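Snacks on the Bed, Again
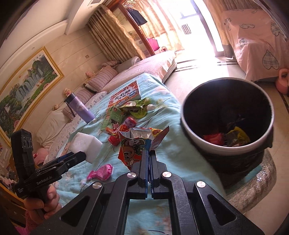 Posted by Eyvindsson on 23 Feb 2019
Filed under: Home, Small Rooms

In our home there was a rule that food stays in the kitchen. The rule lived until February. Now I find red boxes, green boxes and torn wrappers on the turquoise quilt, the one with the faint pink and white flowers that I like so much.

I have stopped to be angry about it. I only changed my method. The round trash bin goes up to the edge of the bed, beside the glittery ottoman, and every wrapper goes directly into it. Before, I carried them to the kitchen in my hands and lost half of the crumbs on the way.

My order is simple. First the empty wrappers, then the boxes. Toys come last, like the little pink mirror with the heart top. The water bottle should go to the shelf, but it always returns to the bed.

After this I shake the quilt from the window. I wash it at 60 minutes, the short program, and it dries over the door.

Next week I want to write about the shelf from Lindville, which is still in its carton.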